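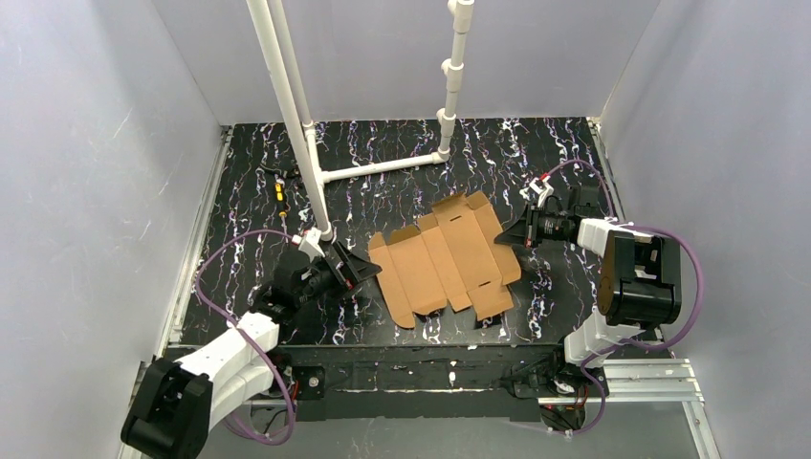
I moved out of the apartment on Mirkeck Street in February, after 11 years, and I have been meaning to write down how it went while I still remember the parts that took the most time.

The new place is smaller. It has one closet, in the hall, and a kitchen with four drawers. I knew this when I signed the lease, so I started sorting in early January. My plan was one shelf a night after dinner. That lasted until I got to the paper.

I had kept every bank statement, pay stub and appliance manual since I moved in. I had the manual for a Dundex space heater that I gave away years ago, and for a toaster I don't remember owning. The manuals went straight into recycling. The statements took four evenings. I kept seven years of tax papers and shredded the rest with a small shredder that shuts itself off after ten minutes and won't start again for half an hour, so I did other things in between. Most of the kitchen got packed during shredder breaks.

Books were next. I kept the ones I had read twice or was sure I would read. The used bookstore took two bags and gave me store credit, which I used on a cookbook, so I can't claim a full win there.

For boxes, I bought flat ones in two sizes and ignored the extra large. A friend warned me about those years ago and he was right. Anything that fits in one is either too heavy to lift or so light it could have gone in a trash bag. Small for books and dishes, medium for everything else. I taped the bottoms with two strips one way and one strip across. I wrote the room on the side of each box as well as the top, since once they are stacked you can't read the tops.

I got three quotes from movers. One wanted to come and look first and then never called back. One was cheap but charged by the stair. I went with Sial, who quoted $730 for two men and a truck, and that was what I paid, plus a tip. They came at eight in the morning and were done a little after one. The only damage was a scrape on the side of the dresser, which now faces the wall.

Driss Alaoui, who lived across the hall from me the whole time, took the plants I couldn't fit and the bookcase. He also carried down the window air conditioner, which I had been dreading. I left him the good snow shovel.

The thing I would do differently is the address changes. I did the post office and the bank and figured the rest would sort itself out. It did not. My eye doctor, my pharmacy and the county all still had the old address in March, and the electric company sent the final bill there too. Next time I'll make a list from a full year of mail before I start on anything else.

I still have 18 boxes in the hall. Most of them are labeled "office," and I don't have an office now. The desk is in the bedroom under the window, and it gets good light until three or so. I'm going to open two boxes this weekend and see if there is anything in them I've missed. The kitchen is finished except for a shelf over the stove, and I need to borrow a level before I put that up.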